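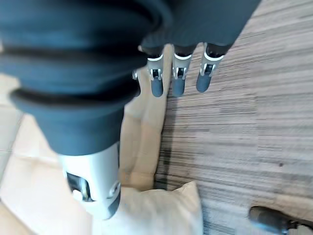 Fig. 5. Light beige fabric, upper part in soft folds

Products Guides Spares Contact
Support > Sofas > Mamier > Set-up guide > Section 4

4. Cushions, headrests and loose fabric

Carry out this section once the base is in its final position. The sofa is heavy, so do not drag it across carpet with the cushions fitted.

4.1 Clear the seat. Take off any throws, cloths or scatter cushions and shake them out. Small screws from the headrest kit can get caught in folded fabric.

4.2 Lay the left seat cushion on the base with the ribs running front to back. Push it home with the flat of the hand.

4.3 Lay the right seat cushion in the same way. The two should meet at the middle seam.

4.4 Fit the four backrest cushions, starting at the left. Press each one down behind the seat. A cushion that tilts forward should be lifted out and fitted again.

4.5 Raise each headrest slowly until it holds. To lower it, lift to the top of its travel and let it down by hand.

CAUTION: Do not sit or lean on a raised headrest. Maximum load per seat is 100 kg.

4.6 Put back the scatter cushions and any loose fabric. Fold fabric before laying it over the ribs. 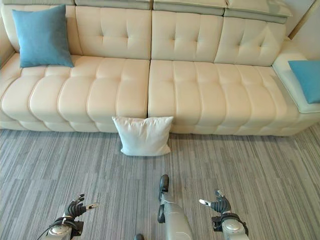 Fig. 6. Cream sofa on grey carpet, blue throw pillow towards the left end

Note: Dye from new cushion covers can mark pale upholstery. Leave dark cushions off overnight for the first month.

4.7 Wipe the grooves between the ribs with a dry cloth, working from the back to the front edge. Do not use a vacuum brush with stiff bristles.

Spare headrest catches are part no. 854, from the Bajpai counter in Vamport. Quote the number on the label under the right seat cushion.

Section checked by Shalini Nigam, September 29, 2021

Related guides
Mamier footstool: fitting the feet
Sollville 2000 corner unit: joining the sections
Sollville 3000 recliner: care of upholstery
Stain chart for pale fabrics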